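Visit to the Brinkmann Attachment Works
Report to members of the Materials Handling Group
2/23/23

Members of the Group visited the works of Brinkmann, where attachments for counterbalance and reach trucks are repaired and returned to service. The party was received by Leidy Salazar, who manages the site, and was accompanied throughout by Tamás Katona of the inspection department. The Group is grateful to both for their time and for the frank answers given to members' questions.

The works takes in forks, sideshifters, rotators and paper roll clamps. Last year it handled 1,919 attachments, of which 1,592 were repaired and sent back to their owners. The remainder were either scrapped on arrival or held while the customer decided whether to buy new.

Goods inward

Each attachment is washed down before it is looked at. Mr Katona explained that grease and packed dust hide most of the faults that matter, and that paperwork sent with a unit is often wrong about its rated capacity. The data plate is read, a job card is opened and the unit is moved to one of two inspection bays. Where the plate is missing, the unit goes no further until the maker has been contacted. Members from the paper trade remarked that this could mean a long wait, and Ms Salazar agreed that it sometimes did.

Forks

Forks are checked for heel wear, straightness, difference in tip height and surface cracks. The party watched a pair being tested at the heel with dye. Forks worn beyond the limit are cut through the blade on the same day, so that they cannot find their way back on to a truck. Brinkmann does not weld cracked heels, and Mr Katona was firm on this point when it was raised by a member.

Hydraulic shop

Cylinders are stripped, measured and fitted with new seals. Rods with light scoring are polished; those with deeper marks are sent out for plating. Hoses are always replaced. The shop buys its seal kits from Atska and its hose fittings from Fendix, and keeps enough of each for the more common clamps. Space is tight, and rotators waiting for bearings were standing in the gangway. A further bay is due to open in September, when the rotator work will be moved there.

Test rig

Finished clamps are mounted on a fixed carriage and closed on a dummy load of 1,625 kg. The grip is held while pressure is read at both arms, and the clamp is then opened and closed through its full travel. The rig was supplied by Sokia and is checked every year. One clamp failed during the visit owing to uneven arm speed and was returned to the hydraulic shop.

Records and further papers

Brinkmann issues a test sheet with every attachment and keeps its own copy for the life of the unit. Members asked whether the sheets could be supplied in electronic form for fleets spread over several sites, and Ms Salazar confirmed that they could. Many owners still have files passed to them on small USB devices, and the Group advises that copies be placed on a shared drive and labelled by serial number. Requests for the blank test sheet should be sent to the Group's office in writing.
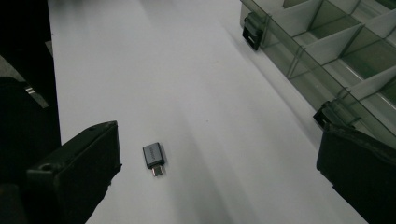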